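4.2 What we ask of a clothes-into-a-bin episode

Okay, so this is the part of the paper I get the most mail about, and I suspect it's the part most people will copy and paste. Our rulebook for two-arm cloth handling started at the Jorkport lab as a sheet of paper taped to a cabinet, and it grew every time two of us labeled the same recording differently and then argued about it over lunch. The Trevik group had its own sheet, which disagreed with ours on nearly everything (including what "in the bin" means!), and the rules in this section are what came out when we finally sat down and merged the two.

Rule 4 is the table rule. The storage bin goes between the two arms, the clothes go on the table beside it, and the strip of table in front of the mounting rail is kept free of clothes at the start. We don't fix the bin to the table. We tried that for a while and the policies we trained got lazy about looking for it, so now the position is allowed to drift a bit from one episode to the next, as long as both grippers can get over the rim without stretching.

Rule 5 is about the clothes themselves. Real clothes, please, in mixed colors, and at least two dark ones that are easy to confuse. I know that makes labeling miserable. I've spent whole evenings squinting at black on black and muttering at my screen, but a set made only of bright T-shirts gives you numbers that fall apart the first time somebody brings in a navy sweater. Crumpled is fine, and garments may overlap in the pile. What we don't accept is a starting pile arranged the same way every time.

Rule 6 says every state gets judged from the head view first, and the wrist view is used only to settle contact. Figure 3 has three head views and one wrist view of the same setup.

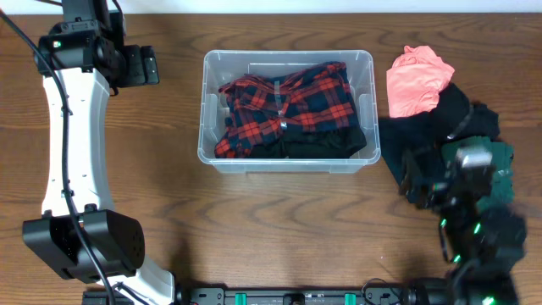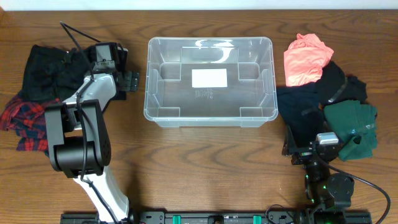
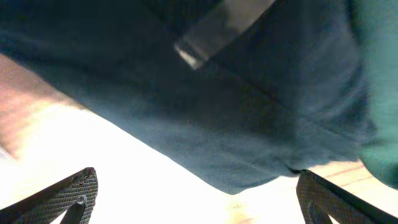
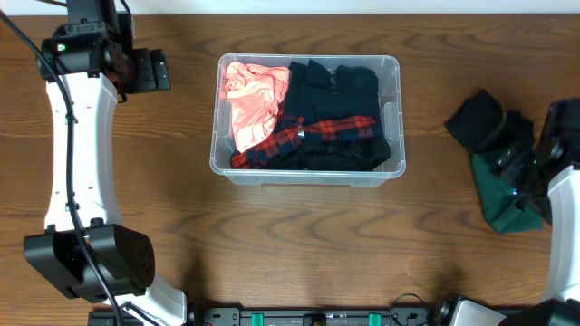

Figure 3. Bin and clothing task, head views and a wrist view. Panels are not necessarily in time order.

Now for the labels, where I have opinions. "Placed" means the garment is inside the rim and no gripper is touching it. A sleeve hanging over the side is "partly placed," and I don't care how nice the rest of it looks. Annotators at Brzozowska wanted a separate label for "placed but messy," and we went back and forth on it for most of December before dropping it, mainly because they couldn't agree with each other on what messy was. If you need tidiness for your own work, score it separately on the last head view and leave the placement label alone.

Contact is harder. From overhead, a gripper hovering over a shirt and a gripper holding that shirt can look exactly alike, so a single still never gets the label "grasped" under our rules. You need a run of 12 head views in which the cloth moves with the fingers, or a wrist view with cloth between both fingertips plus a closing signal from the motor. One finger against a fold counts as "touching" and that's it. Wrist cameras also blow out badly against a bright background, and when that happens the annotator marks the view "unusable for contact" and moves on. Please don't guess! We found that guessed labels were wrong often enough to hurt, and they're a pain to dig out later.

Color names come from the head view too. Cloth shifts a lot up close, and we once had a single garment go into the records as blue, teal, and gray in the same afternoon. We now pick the name before the episode starts, write it on the session sheet, and stick with it even if the wrist view seems to disagree.

Stopping rules are short. The operator ends an episode if an arm cable snags on anything, if the bin tips, or if the same garment has been dropped 7 times. An ended episode stays in the dataset with its reason attached. Grurkico used to delete theirs, and when we compared notes it was pretty clear their success rates looked better than their robots did. We recheck 20 episodes per batch with two annotators working apart, and any batch where they disagree on a "placed" label goes back for a full second pass, which is slow and which I'd still recommend to anybody starting a set like this one.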